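**Oten planners' day goes online, Sima still to open**

2 Apr 2020 – The Oten conference planners' day is going ahead after all, just not in the hall. Organizers confirmed last night that all sessions move to video. Same date, same running order, shorter breaks.

Ecaterina Sima keeps the opening keynote. Her talk on booking speakers with small budgets was the big draw when tickets went up in January, and she has agreed to cut it from an hour to 40 minutes plus questions. New title to come. She asked for questions ahead of time, so send them with your registration form if you can.

282 people had signed up for the in-person day. Everyone on that list gets a link by email, no need to register again. Refunds on the room and meal part of the ticket are being worked thru now – allow 17 working days. Anyone who booked a hotel has to sort that out with the hotel directly, sorry.

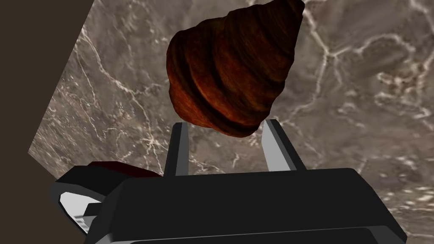
*Croissant-style pastry and gripper, computer rendering.*

With the hall limit gone there is more room. The online plan from Prokham covers up to 1000 viewers for the main sessions. Workshops are still capped at 100 each, first come first served. The two most asked for so far: contracts and cancelation clauses, and how to brief a speaker you've never met.

Softić, which was down to run sound and staging, will do the tech checks instead. Every speaker gets a test call the week before. Bring the laptop you plan to use on the day, wired connection if you have one. Slides in by the Friday deadline is no longer required – send them 48 hours before your slot.

The Prultum panel on fees is still on but has lost one of its four members. Replacement not named yet. The evening dinner is off and wont be moved.

New sign-ups cost less than the old day ticket, final price goes up on the Oten page once the refund sums are done. Group rate stays for five or more from the same office. Recordings will be up for ticket holders for a month afterward, workshops not included.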